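Why Does Wood Have Stripes?

Find something made of wood. A pencil will do, or a door, or the table where you eat breakfast. Now get your nose right up close to it. See those lines? Some of them run along as straight as train tracks, and some of them wiggle and swirl like a river seen from an airplane. Those lines are called the grain, and they are a kind of diary that the tree wrote while it was growing!

Let's learn how to read it.

A tree gets dressed every year

You grow all over. Your arms get longer, your feet get bigger, and your favorite sweater stops fitting. A tree does it differently. Its twigs get longer at the tips, and its trunk gets fatter by adding a brand new layer of wood on the outside, just under the bark. The old wood stays right where it was, in the middle, and the new wood wraps around it like a coat. Next year the tree puts on another coat over that one. Then another. And it never takes any of them off!

The part of the tree that makes the new coat has a lovely name: the cambium (say KAM-bee-um). It is a very, very thin layer, and it is hard at work all through spring and summer. On one side it makes new wood. On the other side it makes new inner bark.

In spring there is usually plenty of rain and the tree is in a hurry, so it makes wood with big, roomy cells. This is called earlywood, and in many trees it looks pale. Later in the summer things slow down, and the cells come out smaller with thicker walls. That part is called latewood, and it often looks darker. Then comes winter. By December a tree in a cold place is having a long rest and isn't making any wood at all.

One pale band plus one dark band makes one year. If you look at the top of a stump you can see the bands as rings, one inside the other. A stump with 32 rings came from a tree that grew for 32 years, and you can put your finger on the exact ring for the year it turned four!

So where do the stripes come from?

Rings are round, but the lines on a table are long. How does a circle turn into a stripe?

Think of a jelly roll, the kind of cake that is rolled up with jam inside. Slice it across the short way and you see a swirl. Now imagine cutting it from one end to the other, the long way. You would see long lines of cake and jam lying side by side. It's the same cake, cut in a different direction!

A log works the same way. Saw across it and you get rings. Saw down the length of it and you get stripes. The person at the sawmill gets to decide which way to turn the log, and that choice changes everything about how the board will look. Boards cut from near the side of a log often have big pointy arches on them, a bit like mountains or flames. Woodworkers call these cathedrals. Boards cut so that the saw heads straight in toward the middle have narrow, tidy lines, and sometimes shiny flecks as well.

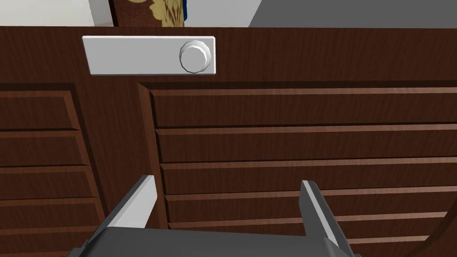 Every kind of tree has its own pattern too. Oak has pores so big that you can feel them with your fingertips. Maple is smooth and creamy, and once in a while you find a piece covered in tiny swirls called bird's-eyes. Pine has bold stripes and lots of knots. Walnut is a rich chocolate brown, and it was that color before anybody put a drop of stain on it.

What is a knot, anyway?

A knot is the place where a branch used to start. Remember how the trunk puts on a new coat every year? Well, the bottom of the branch gets wrapped up in those coats along with everything else. When the log is cut into boards, the saw slices right through the buried branch and there it is, a dark circle or oval. The grain has to bend around it, the way water in a creek bends around a rock.

Knots are hard, and they can be a nuisance if you are trying to saw through one. But lots of people love them. I have a bookshelf with two knots side by side, and when I was small I was quite sure it was an owl.

Meet a man who reads wood

Thabiso Xaba builds tables and chairs in a town called Niltdale, and he let me spend a whole morning in his workshop. It smelled wonderful! Before he cuts anything, he turns each board over and runs his palm along it.

"Wood is like a cat," he told me. "Stroke it one way and it's smooth. Stroke it the other way and it's not happy, and neither are you."

He means that wood is made of long, thin fibers lying next to each other, a bit like a bundle of drinking straws. If you push a plane along the same way the fibers slope, off comes a beautiful curl of wood, so thin you can see light through it. Push the other way and the blade digs in and rips up little chunks. Woodworkers call this tear-out, and they do not like it one bit.

The fibers also explain why a board is so strong in one direction. Try it with a craft stick. Bending it the long way until it snaps takes a good hard push. Splitting it down its length is much easier, because then you are only pulling the straws apart from each other.

Try it yourself: grain rubbings

You will need some thin paper, a crayon with the wrapper peeled off, and a grown-up's permission to use the furniture.

Find a piece of wood that feels a little rough. Old, unpainted boards are the best, and a fence is perfect. Hold the paper flat against it, or ask a friend to hold it for you. Lay the crayon on its side and rub gently over the paper, back and forth. Slowly the stripes will start to show up!

Do a few from different places and write on each one where you found it. Then mix them up and see if your family can guess which is which. Very smooth or shiny furniture won't work so well, as the varnish fills in all the tiny dips.

Words to know

Bark: the tough outside skin of a tree.
Cambium: the thin layer that makes new wood and new bark.
Earlywood: wood made in spring, often pale.
Grain: the lines and patterns in a piece of wood, and the direction its fibers run.
Knot: the buried start of a branch.
Latewood: wood made later in the growing season, often darker.
Plane: a tool with a blade for shaving wood smooth.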